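Patient Safety Reviewer (Part-Time, Fixed Term)

Prillberg Hospital Trust, Quality and Safety Office
Hours: 14 per week
Length of contract: 9 months, with a possible extension
Start: September

Prillberg Hospital is hiring a part-time reviewer to join the team that looks into serious incidents on our wards. The job covers delays in treatment, medication errors, falls, and problems with the handling of blood and lab samples. You will read patient records, interview staff, meet with families who want to be heard, and write reports that the hospital board can act on.

The office received 1,866 incident reports last year. Most were minor and were closed by the ward manager. The rest came to us, and the backlog is now longer than we want it to be. The reviewer hired for this post will work mainly on cases from surgery and the emergency department, including older ones where the family is still waiting for an answer.

What you will do

Build a timeline for each case from charts, phone logs, lab records and staff statements.
Interview doctors, nurses, porters and lab staff, usually in person.
Write a draft report and go over it with the family before it is final.
Check, three months later, whether the changes we asked for were made.
Take part in one teaching session a month for new ward staff.
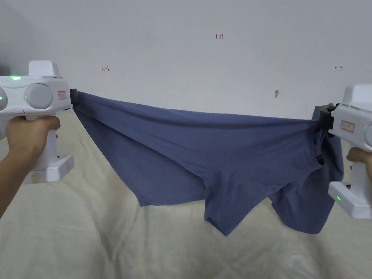 Teaching takes up a small share of the hours, but it matters to us. New staff work through a past case with names removed and are asked to say at which point they would have called for help. Part of each session is practical and covers moving patients, labeling samples at the bedside and keeping a patient's clothing and belongings together. A dark garment like the one in the photo, apparently a short-sleeved T-shirt, can end up in the wrong bag on a busy night, and families do ask about these things afterward. You don't need teaching experience. You do need to be comfortable talking to a room.

What we are looking for

A license or degree in nursing, pharmacy, lab science or another clinical field, or several years of work in complaints, claims or inquests.
Clear writing. Our reports are read by people with no medical training.
Experience interviewing people who are upset or worried about their jobs.
Some familiarity with the Katsaros case system is useful — we will train you if you haven't used it.

You can't review cases from a unit where you have worked in the past two years. Please list your recent posts in full so we can check this.

Pay and conditions

Pay is at the senior nurse rate, adjusted for hours. There is also a one-time payment of 3,000 for reviewers who relocate. Two days are worked on site at the Celtico Building, next to the main entrance. Remaining hours can be worked from home. There is no weekend work, apart from one Sunday handover each quarter.

How to apply

Send a resume and a cover letter of no more than two pages to the Quality and Safety Office. Include a sample of your writing with any patient details taken out. Shortlisted applicants will be asked to read a sample case and talk it through with a panel of three, one of whom is a patient representative.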